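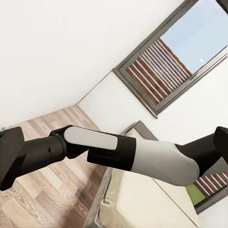 I finally sat down with the budget for our first arm, and I'm so excited I could hardly type the numbers in straight. For anyone just joining, Natsumi Uchida and I want a robot that can help in bedrooms and small apartments, and we've been working in simulation since November so we could learn what we need before paying for it.

And wow, has it paid off already! My first spreadsheet had one line on it that said "arm" and a price next to it. The one I have now goes on for two pages. Reach is the big thing. I had my heart set on the smaller Umach model, but working next to a bed means getting over the near side of the mattress and still having some bend left in the elbow. The Takar is longer and costs more, and I've moved it to the top of the list anyway.

Then there's all the stuff that isn't the arm:

Mounting plate and stand: $741 from Hopkin, shipping included
Spare cables and an emergency stop: $242
Gripper fingers: $500 set aside, because we'll surely break a few
Computer: already have one (yay)

I got 3 quotes on the stand and they were all over the place, so please ask for more than one. Geetha Gowda told me to check the floor too, which I hadn't even thought of. A tall stand on plank flooring might need a wider base, and a wider base eats up the walking space beside the bed. So now I have a tape measure in my coat pocket and I measure every room I'm invited into.

The other line I'm still fussing over is the wrist. Zedov sells a bracket kit that would let us swap tools without taking the whole end apart, and I love it, but I'd like to get more hours in the simulated room before I commit to one bolt pattern.

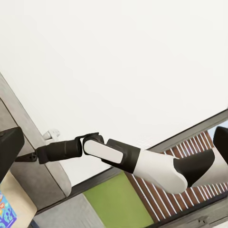 Takumi Sugiyama wrote in after my last post to say that I should hold back money for the second year. His group spent everything on day one and then had nothing left when a joint needed service. He'd also rent for a month first, if the dealer allows it, and get the rental fee credited toward the purchase in writing.

I called the dealer the same afternoon! They do rent, and they're checking on the credit. If it comes through, the service money goes in as its own line and the bracket kit waits until summer. Next up is measuring the doorway, since the crate is wider than I expected.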